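November, kitchen bench, cont.

Started 9.30ish, kettle first. Rhea on the list, me on the counter, Jericho in and out with the post. Aim for today: get the worktop into a state where we can find things, oil the board, decide what stays out and what goes in the cupboard. Carrying on from Consolacion's notes in the Samonte book, which stop halfway down a page as usual.

Board first. Wiped down both sides, no soap. Consolacion wants the Serska oil on it, I'd sooner use the plain stuff from the tin. Asked Rodel, he says either but let it sit 6 hours before anyone chops on it. So it has to be done last thing, not now. Note to self, the tin is 500 ml and was full at the start of the month, so somebody is oiling something.
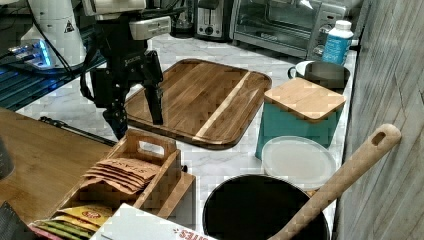 Board on the counter, toaster and toaster oven behind, saucepan still out.

Saucepan wants a home. Tried it on the shelf, handle catches. Left it for now, ask Lovely where she keeps hers.

Toaster and toaster oven both stay out, they get used every day. Crumb tray not done!! Do it before the cloth goes round or we'll be wiping twice. Blue label bottle stays at the back, within reach but out of the way of elbows.

Marble: tested the Ploleo cleaner on a bit by the wall, 3 minutes, rinsed, buffed with a dry cloth. No mark that I can find. Rhea not convinced, says look again tomorow in daylight. Fair. Absolutley no vinegar on it, this has been said before and is now written down.

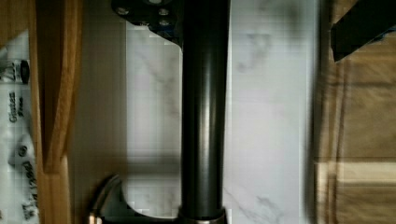
CUPBOARDS AND WALL

Wood next to the marble splashback, wiped with the grain, barely damp cloth. Grain is nice along there, warm honey colour, would be a shame to varnish it. Grease line where the wood meets the wall, got most of it with a cotton bud. Splashback itself just warm water. Veins are in the stone, Jericho, stop scrubbing them.

Dry goods next. Rodel's rule: anything opened goes in a jar or gets a peg. We have some 100 pegs in the drawer so no excuses. Lovely to write labels, Detow pen not the biro, biro rubs off on glass.
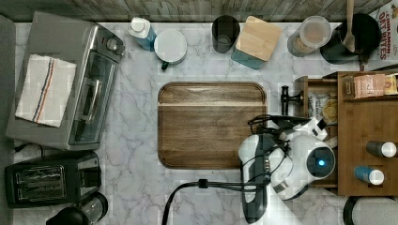 Then the snacks. Bag of round crackers or crisps is in the bamboo organiser, fine there as long as the spray bottles move. Don't like sprays in with food. Rhea wants them under the sink, ok by me if they stand upright. Cinnamon Oat Bites too tall for the cupboard, can live in the corner.

Striped tea towel needs to come off the toaster oven before it goes on. Hook?? Rodel has a spare.

Left to do:
crumb tray
oil board (last thing)
labels, Lovely
hook
check marble patch
saucepan, still

Stopped for lunch, back at 2.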